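제5장 문을 여는 일: 가정용 냉장 보관의 습관과 근거

학습 목표
문을 여닫는 습관에 관한 통념을 근거와 구분한다.
문 가장자리의 밀폐 상태를 점검하는 절차를 익힌다.
보관 기록을 읽을 때 무엇이 빠져 있는지 찾아낸다.

살림을 다룬 책은 대개 냉장고 문을 오래 열어 두지 말라는 말로 시작한다. 틀린 말이라고 할 생각은 없다. 다만 이 충고가 얼마나 중요한지, 어떤 집에서 중요한지를 따져 본 책은 드물다. 문을 자주 여는 집과 음식을 자주 버리는 집이 같은 집이라는 주장도 흔한데, 근거를 찾아 올라가 보면 다른 책의 같은 문장이 나올 때가 많다.

드렐라흐 생활연구실이 낸 보관 일지도 그런 식으로 자주 인용된다. 참여한 가구는 152곳이었고, 각 가구는 24일 동안 문을 연 횟수와 버린 음식을 적었다. 여기서 문을 적게 연 가구가 음식도 덜 버렸다는 결론이 나왔다. 그런데 일지에는 식구 수를 적는 칸이 없다. 혼자 사는 사람은 문을 덜 열고, 음식도 애초에 덜 산다. 이 차이를 빼놓고 습관의 효과를 말할 수 있는지 독자 스스로 판단해 보기 바란다.

문 자체에 관한 설명도 사정은 비슷하다. 흔히 문의 넓은 앞면을 깨끗이 닦으면 관리를 잘하는 것으로 여긴다. 흰색 무광 표면은 옅은 얼룩이 조금만 있어도 지저분해 보이니 손이 먼저 가는 것도 당연하다. 그러나 냉기가 새는지를 알고 싶다면 살펴볼 곳은 문의 가장자리와 본체가 맞닿는 자리다.

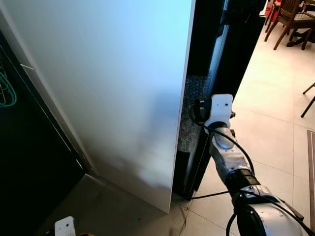
벨리미르 그르기치는 이 대목의 초고를 읽고, 가장자리 점검이라는 것도 결국 또 하나의 통념이 아니냐고 물었다. 종이 한 장을 문틈에 끼워 당겨 보는 방법이 널리 퍼져 있지만, 종이의 두께도 당기는 힘도 정해진 바가 없다는 것이다. 그는 같은 문을 두 사람이 시험하면 서로 다른 답을 낼 것이라고 적어 보냈다.

받아들일 만한 지적이다. 종이 시험으로는 새는 양을 알 수 없다. 한 문의 여러 자리를 같은 사람이 같은 종이로 비교할 때 어디가 유난히 헐거운지 짐작하게 해 줄 뿐이다. 헐거운 자리를 찾았다고 곧바로 부품을 바꿀 일도 아니다. 먼저 그 자리를 닦고, 안쪽 선반의 물건이 문을 밀고 있지 않은지 확인한 뒤 다시 당겨 본다.

5.1절에서는 문을 여는 횟수와 시간을 나누어 기록하는 법을 다룬다. 5.2절은 선반 배치를 다루며, 자주 꺼내는 것을 앞에 두라는 조언이 작은 냉장고에서도 통하는지 검토한다. 12월에 적은 기록과 여름에 적은 기록을 나란히 놓아도 되는지는 5.3절에서 따진다.

읽기 전에 생각할 거리
집에서 문을 가장 오래 열어 두는 때는 언제인가. 물건을 꺼낼 때인가, 넣을 때인가.
드렐라흐의 일지에 칸을 2개 더할 수 있다면 무엇을 적게 하겠는가.
그르기치의 반론에 답하려면 종이 시험의 어떤 조건을 먼저 정해야 하는가.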